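Stirik's middleweight twin has been caught testing again, and this time there's something worth squinting at

April 22, 2022

If you've been waiting for Stirik to do something (anything!) with the Dantas 315, I've got good news and slightly less good news. A lightly disguised one was out on the hill road near Amidholm last week, and a reader who watched it go by sent me a long email that I've spent far too long rereading.

The good news is the front end. The old right-way-up fork is gone and there's a chunkier upside-down unit in its place, with what I'm pretty sure is a radial caliper from Novilov. Anybody who has hauled the current bike down from highway speed with a passenger on board will know why I got a bit excited about that. The lever on mine comes back almost to the grip.

The less good news is that everything behind the headstock looks the same as ever. Same tank, same side panels, same long flat seat that goes numb after an hour — or maybe that's just me.

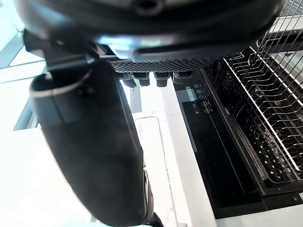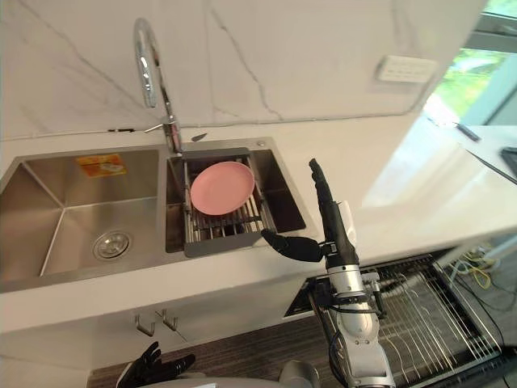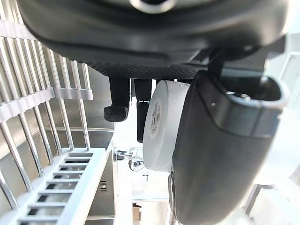 What about the engine?

I wouldn't hold my breath for big changes. The cases look identical, and I'd expect the twin to carry on making 40 horsepower, with a bit of remapping to keep the emissions people happy. The muffler is shorter, though, and it sits higher, so the center stand might finally fold up without scraping in left-handers.

Gearing is anyone's guess. I'd love a taller top gear, because at 84 mph the current one is buzzing away like an electric razor and you feel it in your feet for the rest of the day.

When can you buy one?

Stirik isn't saying a word, as usual. The test bike had proper production-looking switchgear and a license plate hanger that wasn't held on with tape, so my money is on a December launch and bikes in showrooms a few months after that. Prices will creep up, they always do, but if the brakes are as good as they look I'll be first in line for a test ride.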